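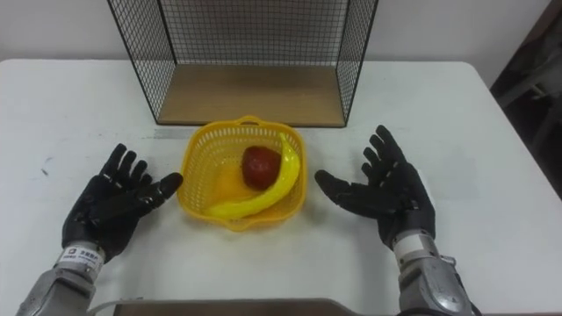
**Why does a robot hand stop closing halfway, with no error showing?**

Nine times out of ten it's a finger cable that has worked itself partway out at the wrist. Power the arm down, push the plug in until it clicks, then run the open-and-close test before you pick up anything.

I lost a whole evening in November to this one! I'd swapped settings, rebooted twice and written a grumpy note to Lotte Bosman (sorry, Lotte) before I thought to wiggle the plug.

A few habits I've picked up:

- Hit the stop button before your fingers go anywhere near the thumb joint. It pinches, ask me how I know.
- Practice with toy fruit. Real bananas bruise and get into the joints.
- Recheck the plugs every 3000 grips. My last one slipped at 1558, so I may go lower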